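Reading time: 2 min

Making one room work for two kids (and a sewing table??)

mothofmacedo wrote:
We're moving to Cammont in May and going from three bedrooms to two. My son is 11, my daughter is 2, and I still need a corner to sew in. I've read so many small-room posts my eyes hurt. What did you do about the floor, the walls, the noise? I did pick up one bright thing so far, and both kids are nuts about it.
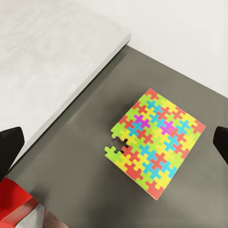 Puzzle mat, all the loud colors

pinetar_dad wrote:
Ooh, fun! We did two in one room for years. Give the older kid one wall that's totally his and stay out of it, even if you hate what goes up. Mine picked every single thing himself and I bit my tongue the whole time.

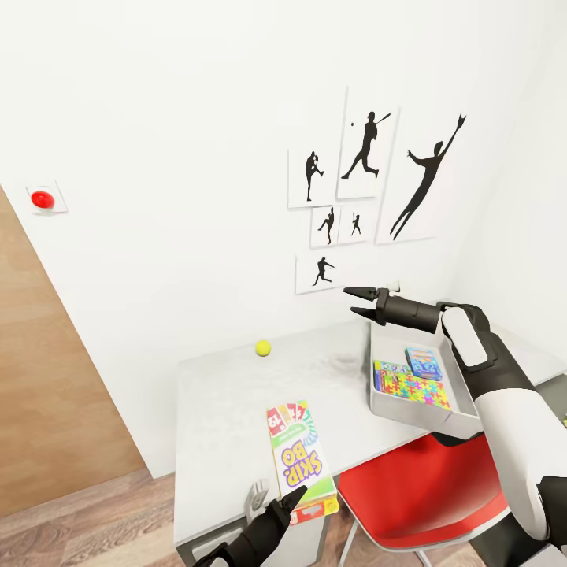
Budget matters more than style, if you ask me. We set aside 2,000 for the move and blew 180 of it on a fancy shelf that never fit anywhere. Paper is cheap! Six prints of ballplayers in black on white fill a big stretch of wall, and when he gets sick of baseball you just take them down.

Aliki Kourkoulas wrote:
Have to disagree with pinetar on the whole-wall thing. The little one grows up and wants half, and then you've got a war (ask me how I know, lol). I'd paint everything plain white and leave most of it bare for the first year. You'll figure out where the light falls and where people bump into stuff.
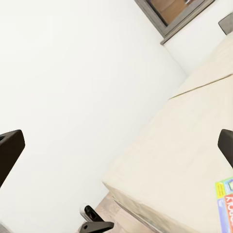

Re: the sewing corner

Raquel Simões wrote:
Please don't sew in the kids' room with a 2-year-old. Pins! I put my machine in the hallway at our Fornwood apartment and it was fine, a little cramped.

mothofmacedo wrote:
Hallway is 30 inches wide, Raquel, I'd be sewing standing up. But ok, point taken on the pins. 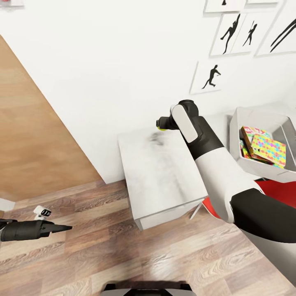
Raquel Simões wrote:
Then take the end of your own bedroom and swap out the big dresser. Soltska sells a folding table I like, and you can live with much smaller furniture next to the bed than you think. A little white nightstand with a flat top, kind of boxy, holds a lamp and a book and that's plenty. Measure before you buy, though.

pinetar_dad wrote:
Still say give him the wall.

We use cookies to keep you logged in. Accept / Manage settings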